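Trurka Sorting Table, Set-Up and Daily Use
Section 4: Working With the Table (For the People Who Were Here First)

Read sections 1 through 3 before this one. We know you didn't. Go back and at least look at 3.2, which tells you where the stop button is, and then carry on.

This section is for whoever stands at the table during a shift. At Kader that used to be the break-area cleanup crew, and it still is, except that the crew now has a table with two arms and a job title with the word "operator" in it. The pay grade is under discussion. The instructions below assume the arms have been bolted, powered and calibrated by Kuhlmann, and that Kuhlmann has gone home.

4.1 What the job is now

Before the Trurka, sorting meant a person, a pair of gloves and several bins. The person picked up each item, decided what it was and threw it in the right place. This took one second and no software.

With the Trurka, the person offers items to the table and the arms decide. You will still be asked what something is, usually by a colleague holding it up, and you will still be right more often than the arms are during the first weeks. Keep your opinion on log sheet B, where it counts as training feedback. Opinions given out loud count as opinions.

What you no longer do: bend over bins, sort by hand during a run, guess at the recycling rules for coated paper.

What you now do: feed items, watch, clear drops, restart, write things down, explain the table to visitors.

Note: The last of these takes longer than the other five together. Visitors may be sent to the front office, which asked for the table in the first place.

4.2 Before the first run of a shift

1. Check that both bins are in position beside the table. Each must sit where a drop from the table side will land inside it. Bins wander. The cleaning machine is the usual suspect.

2. Clear the tabletop completely. This includes your coffee. The arms do not know the difference between a cup you have finished with and a cup you have not, and the table has no appeals procedure.

3. Wipe the tabletop with a dry cloth. Do not use the lemon spray. It leaves a shine that the cameras take for an object, and the arms will spend the morning trying to pick up a highlight.

4. Walk once around the table and look for loose cables, bags and chairs within reach of either arm. Move what can be moved. Ask whoever is sitting on what can't.

5. Turn the key to READY and wait for the steady tone. If the tone warbles, turn the key back, count to ten and try again. If it warbles a second time, see 7.1. If it warbles a third time, call Kuhlmann, who will ask whether you tried turning the key back.

Caution: Stand behind the long edge of the table, opposite the arm mounts, whenever the key is at READY. The corners are within reach of the arms even when the arms look as if they have lost interest.

4.3 Feeding items

The item counter starts at 1000 after every service. Don't reset it. The number is a placeholder chosen by the software people, and it has caused one celebration already. Forty-one items later the display read 1041 and the cake had been ordered.

1. Hold the next item in both hands at waist height, behind the far edge of the table. Wait.

2. Let the arm finish with the item before yours. A paper cup is easy for you and interesting for the hand, which may turn it on its side and consider it for a while.
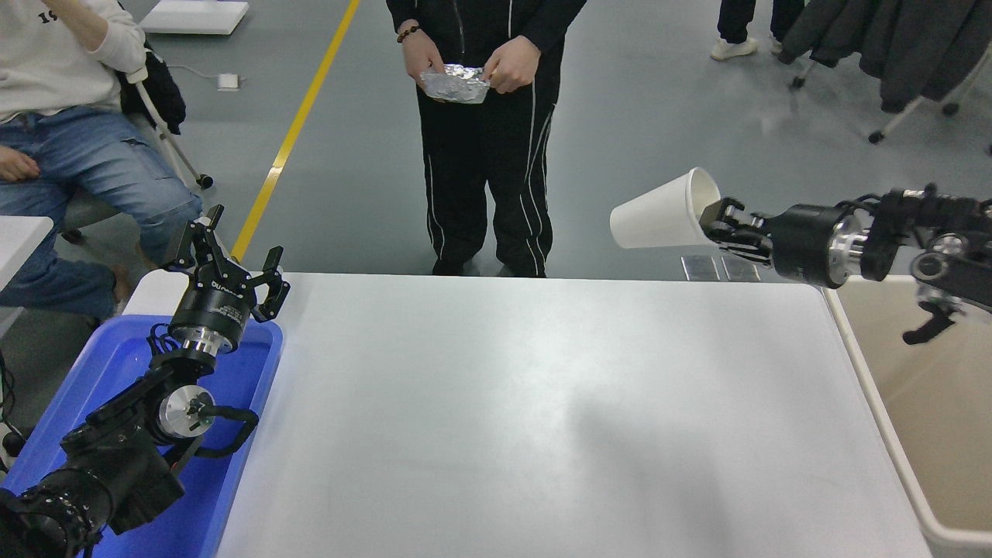

The temptation at this point is to help. Everyone who came over from hand sorting has it, and some of us reached in twice on the first day. Helping stops the run, adds a line to the fault log and teaches the table nothing except that people are impatient. It had probably worked that out.

3. When the green lamp comes on, place your item in the middle of the table and take both hands away. Put it down the way you would put down a plate. Items thrown from a distance are logged as "unexpected arrival," and the log is read aloud at the monthly meeting.

4. Put down one item at a time. The Trurka can be set for two, but the setting is locked until the crew has completed the second training module.

5. Step back half a pace and wait for the drop.

Note on foil: Aluminum foil is the hardest thing we feed. Crumpled foil has a different shape every time, and it reflects whatever is near it. Keep it together in one piece. Do not flatten it to be kind, and do not roll it into a ball to be funny. The ball rolls. If the arm makes three attempts without a grip, the lamp goes amber and the item is yours again. Put it in the correct bin by hand, after turning the key to HOLD, and write "foil" on log sheet B. There is a preprinted box for this now.

Note on cups: Empty them first. The manual supplied by the manufacturer says "substantially empty." Ours says empty.

4.4 Who stands where

The table needs one feeder. A second person may sit to the side, outside the reach of the arms, and keep the log. Those are the only two jobs in the area during a run, and they swap every half hour. The swap was the crew's idea and it's the best part of the whole procedure. Feeding is slow work on the feet, and logging is slow work on the attention, and each looks like a holiday from the other one.

People crossing the floor behind the feeder have the right of way. They don't need to be told to keep clear. They do need to be told that the coat rack is not a cloakroom for the whole building, but that belongs in a different manual.

Caution: The feeder decides when a run stops. This holds when the logger disagrees, when a supervisor is watching and when a demonstration is being given to someone from the Zunham site. No one has to give a reason for pressing the stop button. You'll be asked to fill in the time.

4.5 Holding your place during a pause

A pause happens when the arms have no plan. They may stop with the fingers open, or pointing at the ceiling, or somewhere above a bin with nothing in them. This is normal. It looks like thinking and is mostly waiting for the network.

1. Keep hold of your item. Do not place it on the table during a pause, even if the table is clear and the arm appears to be inviting you.

2. Keep your hands on your own side of the far edge.

3. Wait for green or amber. If neither lamp comes on within one minute, turn the key to HOLD, then back to READY.

4. If the pause returns on the same item, set the item aside and feed a different one. The table sometimes takes against a particular object. We've stopped looking for the pattern.
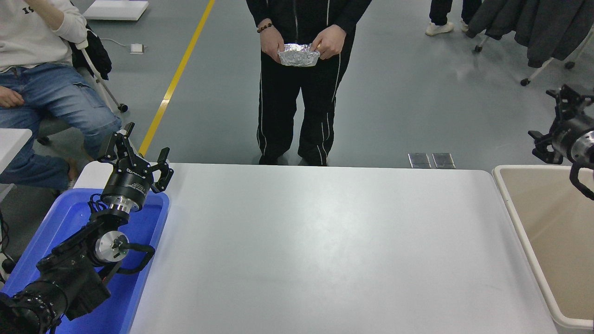

4.6 Clearing a drop on the floor

1. Turn the key to HOLD. Wait until both arms have stopped.

2. Say "hold" out loud so that the logger hears it. The arms don't listen, but the logger should.

3. Pick up the item from the outside of the bin. Never reach between the bin and an arm.

4. Return the item to the feeder. It goes back on the table only after the next green lamp.

5. Write down which side it fell on. Left and right are given from the arms' point of view, which is the reverse of the feeder's. We asked for this to be changed and received a sticker.

4.7 End of shift

1. Let the current item finish, then turn the key to OFF and take it out.

2. Empty both bins. The table does not do this. The brochure implies that it does.

3. Copy the counter reading onto log sheet B and sign it.

4. Hang the key on the hook in the supply closet. If the hook is empty and the key isn't in your pocket, check the pocket of the person you swapped with.

Section 4 revised May 11, 2021. Replaces the laminated card, which may be put in the bin by hand.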